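New thread. We finished the write-up on the kitchen runs last night and I want to put the method down in plain terms, because the paper version is dense and a few people asked.

The short version: we stopped telling the policy where objects are. We give it a picture of the counter, a goal sentence, and a second sentence saying what must not be moved. The second sentence is the whole paper.

Background for anyone who hasn't followed the earlier threads. The project is called Hamon. One arm, one gripper, counter tasks. Put this on that plate, move the tray over, clear the board. Boring on purpose.

Our old policy did fine on a bare counter. Then we tried it with a normal amount of stuff around and it started clipping things on the way past. It would get the banana to the plate and drag a canister six inches doing it. By our old scoring that was a success.

So the first change was the scoring. A run now counts only if the target ends up where it should AND everything on the keep-still list is within 15 millimeters of where it started. Under that rule the old policy looked a lot worse than we'd been reporting. We put that in the paper, in the first table, before any of our new numbers.

The second change was the data. We took our existing demonstrations, 200 of them, and went back through every one to write down what the person driving the arm had steered around. Nothing new was recorded at this stage. Same demos, one more sentence each.

An example of the sentence: "Leave the tea box and the cups." That's it. We tried longer ones with positions in them ("the box at the corner of the board") and they gave no improvement we could measure, and they took much longer to write.

Labeling took a lot of arguing. If the driver went wide around a plate, was that on purpose or did they just have a wide path that day? Our rule ended up being: if two labelers both wrote it down without talking, it goes in. If only one did, it stays out. We lost a lot of labels this way and I'd do it again.

The third change is the one I get asked about. During training we shuffle the keep-still sentence on some of the demos so it names things that aren't on the counter at all. Without that, the policy learns to treat the sentence as noise, since the picture alone already predicts the path most of the time. With it, the policy has to look for each named thing and decide whether it's there.

I was against this one. It seemed like a good way to teach it to ignore the sentence faster. I lost the argument and the ablation says I was wrong. Fine.

Test setup: 48 layouts, none of them seen in training. Same toy food throughout, different arrangement of boards, plates and containers. Every layout run by the old policy and the new one, order picked by a coin flip so we didn't warm up one side with a fresh calibration.

Result, in words: the new policy reaches the target slightly less often than the old one, and disturbs far less on the way. If you only care about the target, ours is a small step back. If you score both things, it's clearly ahead. Both columns are in the paper.

Failures, since these are more useful than the wins. The new policy failed 11 layouts by the combined score. I watched every one of those back.

The biggest group is the cautious stall. The arm gets near something it was told to leave alone, slows down, and hovers there until the time limit. Nothing is knocked over, nothing is delivered. We count these as failures and I think that's right, although one reviewer wanted them as a separate category.

The next group is flat things. Plates sitting inside trays, boards that overlap other boards. From overhead, the edge of one and the edge of the other are nearly the same line, and the policy seems to merge them. Tell it to leave the tray and move the plate, and it sometimes decides the plate is tray.

Then cables. The arm's own cables can sweep over the counter during a reach, and the policy has no idea where they are. It was never labeled, never in the sentence, never in the score until a cable pushed a cup. Now it's in the score. It isn't in the training yet.

A couple were plain grip slips that have nothing to do with the method. Round fruit is round.

What we didn't test: liquids, real food, anything breakable, two arms, people reaching in. The claim is narrow. It's toy food on a counter. Please don't cite it as "robots can now work in a messy kitchen," they can't, ours can't.

Group at Tsuji asked if the sentence could be swapped for a mask drawn on the image. Probably. A mask would be more exact. We used text because our drivers could write it in a few seconds and nobody needed a drawing tool. If someone runs the mask version I'd like to see the numbers side by side.

Compute, since it always comes up: we trained on the one machine we have. The method adds a sentence to the input, so the cost over the old policy is small. The labeling was the expensive part and that was people's time.

The labels and the layout list are going up on the Gutard page in July. Code a bit after that, once the calibration part no longer assumes you have our exact counter. I'll give a talk on the stall problem at the Siltthorpe workshop if they take it.

Next for us is the overlapping boards. We're making a new set of layouts where nearly everything sits on top of or inside something else, and the keep-still list names the bottom item. I expect the numbers to drop. Will post them either way.

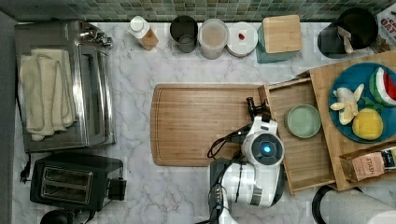
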